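Warum ich meine Einkaufsliste jetzt auf Deutsch schreibe

Seit dem Frühling wohne ich in Vinach, und seit October, nein, seit Oktober (so schreibt man es hier, mit k) mache ich etwas, das mein Deutsch mehr verändert hat als der letzte Kurs.

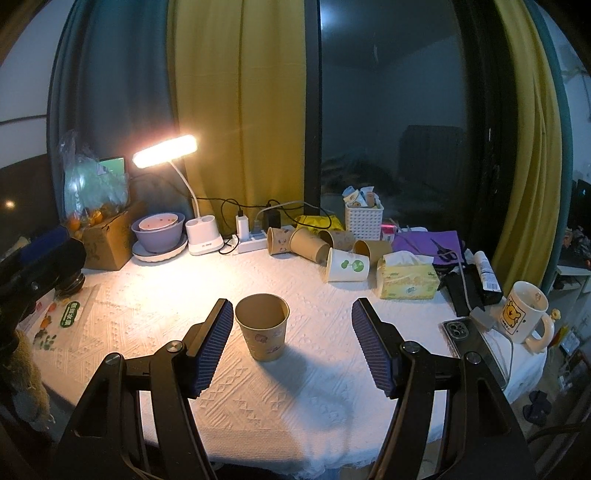
Pappbecher und Schreibtischlampe auf der weißen Decke.

Ich lerne Deutsch seit 13 Jahren, mit Pausen. In der Schule war es meine dritte Fremdsprache, später habe ich es für die Arbeit gebraucht, aber immer nur schriftlich. Ich konnte einen Bericht lesen und eine höfliche E-Mail beantworten. Als ich dann hierher kam, stand ich in der Bäckerei und wusste nicht, wie man das Ende vom Brot nennt. Bei mir im Haus sagt man Knust. Im Büro sagt man Kanten. Meine Nachbarin von oben sagt Scherzl und findet die anderen Wörter komisch.

Solche Wörter stehen in keinem Lehrbuch, das ich besitze. Im Lehrbuch kommt das Brot vor, die Scheibe, vielleicht noch die Kruste. Man lernt »die Umweltverschmutzung« früher als »der Topflappen«. Ich verstehe den Grund, denn in einer Prüfung schreibt man über die Umwelt. Aber ich habe in meinem ersten Monat hier kein einziges Mal über Umweltverschmutzung gesprochen und mehrmals einen Topflappen gesucht.

Die Liste

Angefangen habe ich mit der Einkaufsliste. Früher habe ich sie in meiner Muttersprache geschrieben und im Laden im Kopf übersetzt, und bei den schwierigen Sachen habe ich einfach im Regal gesucht, bis ich sie sah. So kann man jahrelang einkaufen, ohne die Wörter zu kennen. Jetzt steht alles auf Deutsch auf dem Zettel, mit Artikel und mit Plural. Die Petersilie. Der Schnittlauch. Das Backpulver. Wenn ich den Artikel nicht weiß, schreibe ich einen Strich und schaue erst am Abend nach.

Das Nachschauen am Abend ist mir wichtig geworden. Ich sitze dann mit dem Heft am Tisch und trage die neuen Wörter ein. Das Heft ist von Traline, kariert, mit 200 Seiten, und ich habe es gekauft, weil es flach liegen bleibt, wenn man es öffnet. Links steht das Wort, rechts ein Satz, den ich wirklich gehört oder gesagt habe. Keinen Satz aus dem Wörterbuch. Bei »Schnittlauch« steht zum Beispiel: »Den Schnittlauch haben wir heute nicht bekommen.« Ich mag diesen Satz sehr, er hat alles, was mir schwerfällt: den Akkusativ am Anfang, das Verb an der zweiten Stelle und das Partizip ganz am Schluss.

Eine Zeit lang habe ich auch eine App benutzt, sie heißt Cliltetti. Sie ist nicht schlecht gemacht. Am Ende zeigte sie mir 1.241 gelernte Wörter an, und ich war stolz – bis ich gemerkt habe, dass ich viele davon nur in der App kenne. Ich erkannte die Farbe vom Kärtchen und die Stelle, wo ich tippen muss. Auf der Straße, ohne Farbe, war das Wort weg. In meinem Heft stehen jetzt 600 Wörter, und diese 600 kann ich auch sagen, wenn jemand hinter mir in der Schlange wartet.

Fehler, die ich weiter mache

Ich sage immer noch »der Butter«. In manchen Gegenden im Süden ist das richtig, das hat mich getröstet, aber Vinach gehört leider nicht dazu. Ich verwechsle »Tüte« und »Tasche«, und einmal habe ich an der Kasse nach einer Quittung für meine Mutter gefragt, obwohl ich eine Quitte meinte. Die Kassiererin war sehr freundlich und fragte, ob meine Mutter auch hier einkauft.

Schwer ist auch die Frage, wann man aufhört, sich zu korrigieren. Wenn ich mitten im Satz merke, dass der Artikel falsch war, gehe ich zurück und sage den ganzen Satz noch einmal. Für mich ist das sauber, für die anderen ist es anstrengend. Ich versuche jetzt, weiterzusprechen und den Fehler erst zu Hause ins Heft zu schreiben, auf die letzten Seiten, die ich dafür reserviert habe.

Was als Nächstes kommt

Nach der Küche ist das Werkzeug dran. Ich habe ein kleines Regal zu reparieren und kenne weder den Dübel noch die Unterlegscheibe gut genug, um im Baumarkt zu fragen. »Dübel« habe ich schon eingetragen, der Satz dazu fehlt mir noch. Vielleicht gehe ich morgen Vormittag hin, dann ist es dort ruhig, und der Mann an der Information hat Zeit.

Wenn jemand von euch ein gutes Wort für das Ende vom Brot hat, schreibt es bitte in die Kommentare, am besten mit der Region dazu. Eine Seite im Heft habe ich dafür frei gelassen.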